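Rirnow recorder: wrist cameras drift behind gripper state during cable episodes
Filed under: Data Collection > Recorder > Open Issues > Solved (mostly)
14 shares | 3 comments

Okay, I'm writing this one up as I go, so forgive the mess. I've lost most of July to it and I'd love for the next person to lose an afternoon.

What we're doing: teleoperated examples of plugging an Ethernet cable into a rack switch, so the policy can learn to do it on its own. We have 836 episodes recorded at the Furkimdale bench so far. I trained on all of them and the result was weird. The arm goes to the right spot, lines up nicely with the port, and then squeezes or lets go at the wrong moment. Always late. The reach was fine, the alignment was fine, and the fingers seemed to be living in the past.

My first guess was the operators (sorry, everybody). Some people pause before they let go of the plug and some don't, and I figured the policy was averaging the two into mush. So I watched a big pile of episodes back to back with the gripper width plotted underneath, and there it was. In the video the fingers are still clamped on the plug. On the plot they opened a while ago!

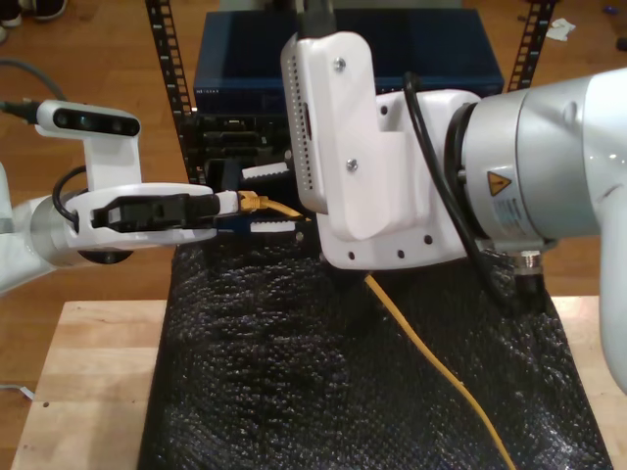 Step 1: rule out the boring stuff

I swapped the camera cables first. No change. Then I moved the cameras to their own USB controller, because at some point we'd piled everything onto one hub and I'd been meaning to undo that anyway. No change, although I feel better about my life. I also checked that the recorder PC and the arm controller agreed on what time it was. They did, near enough that it couldn't explain what I was seeing.

Then I went down a hole with auto exposure. The inside of the rack is dark and the room behind it is not, so I thought maybe the camera was stretching its exposure whenever the gripper got close to the ports, and dropping frames. I locked the exposure and recorded a fresh batch. The ports got a little hard to see and the lag was still there. Exposure is back to auto now, please don't touch it.

Step 2: look at when it starts

This is what I should've done first. Short episodes were clean. Long ones were bad, and they got worse toward the end. Our time limit is 60 seconds per attempt, and an operator who fumbles the approach and tries again uses nearly all of it. So the hard examples, the ones with a recovery in them, were exactly the ones getting mangled. Which is a shame, since those are the ones I want most.
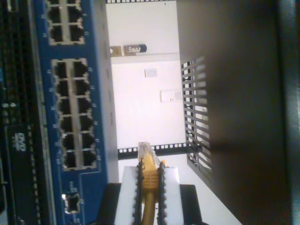

So I made a silly little test. I asked for an episode that was nothing but open, close, open, close, right up to the time limit, with the cable in the fingers so there'd be something bright to look at. I went through it by hand and marked each frame where the fingers started moving. At the start the video and the numbers match. Halfway through there's a gap. By the end it's big enough that you don't need a plot, you can see it just by playing the thing.

A steady offset I could've fixed with one line. A growing one means something is filling up.

Step 3: the buffer

Rirnow stamps a camera frame when it gets written, and I had always assumed it stamped the frame when it arrived. As long as the disk keeps up, you'd never know the difference. Ours stopped keeping up when we started saving depth along with color. Frames sit in line waiting to be written, they pick up their timestamp when they reach the front of the line, and the gripper readings are so tiny they never wait at all.

I turned off depth, reran the silly test, and the gap was gone. Turned depth back on, gap came back. I did it again just for the pleasure of it.

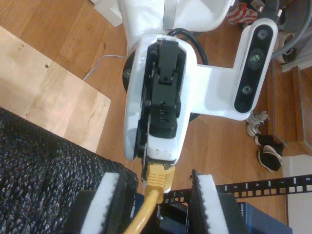
Prys Maddocks wrote back on the ticket that afternoon that he'd see the same thing on the Mosar rig whenever depth was on, and had been quietly throwing away every long episode without asking why. He also wanted to know whether the old data could be saved before anybody deleted it. Fair question, and I'd already half emptied a folder when I read it, so thank you, Prys.

Step 4: the fix

For new recordings, set stamp_on_arrival to true in the recorder config and restart the recorder. Reloading the config isn't enough - it says it picked up the change and it hasn't. I also moved the write folder to the internal drive. With both of those in place, depth can stay on.

For old recordings it's more work. The cameras put their own counter in each frame, so you can rebuild the real arrival times from that as long as no frames went missing. I wrote a script (realign_frames, in the tools folder). It refuses to touch an episode with a hole in the counter. After running it over everything I have roughly 600 episodes I trust. The rest I've moved to a folder called do_not_train, and if you train on them anyway I will find out.
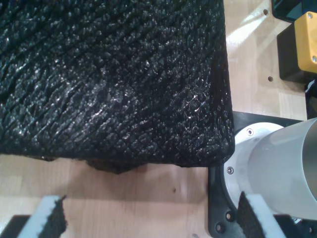

I'm retraining on the repaired set now, with the same settings as before so the comparison means something. Early checkpoints close the fingers at about the right moment in playback, but I haven't run one on the arm yet, so I'm leaving this open.

Still to do:
- Make the recorder complain out loud when the line of waiting frames gets long
- Add the open/close test to the morning startup
- Re-record some fumbled approaches, because the do_not_train folder ate a lot of them
- Ask Price if their older recorder build does the same thing

Comments (3)

tamsinlab
The reload thing got me too! Full restart, every time. Could the startup test save its plot somewhere? I'd like to look back at a whole week of them.

Prys Maddocks
Ran realign_frames on ours. It choked on 2 episodes with an empty gripper log and did the rest fine. I'll send you a patch.

gearbox_oli
Does this affect the joint angles as well, or only the cameras? We don't save depth but we do write to a pretty slow network drive.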